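Program Office Diary, Friday

The anonymous reporting line at the Nassar campus completed its first month of service. The office received 50 reports, of which 15 were forwarded to the district safety desk. The remainder concerned lost property, parking and noise, and were closed the same day. Staff at Bara have asked to join in August.

The afternoon review began at 2:00 in Room 606 and dealt with the wording of the student poster. 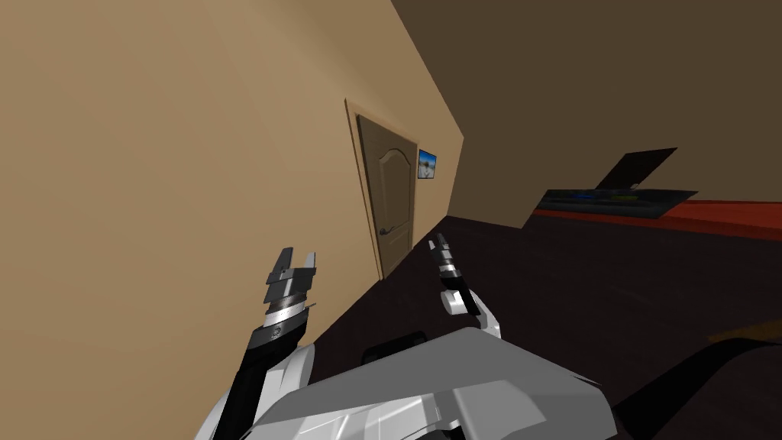
Giltier replied that the word "tip" should be kept, as students already use it, and that the telephone number should be printed larger. The office accepted both points. The revised poster will go to Plusorex for printing, in an order of 20 copies.

Training for the evening call takers was moved to the morning. The handbook still lacks a page on calls made in Spanish. 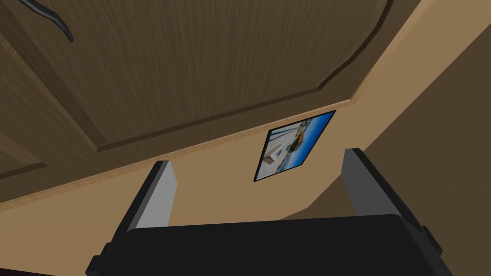

Will a caller be asked for a name? Call takers will give each caller a code number and will not request a name at any point.

Minutes to be filed Monday.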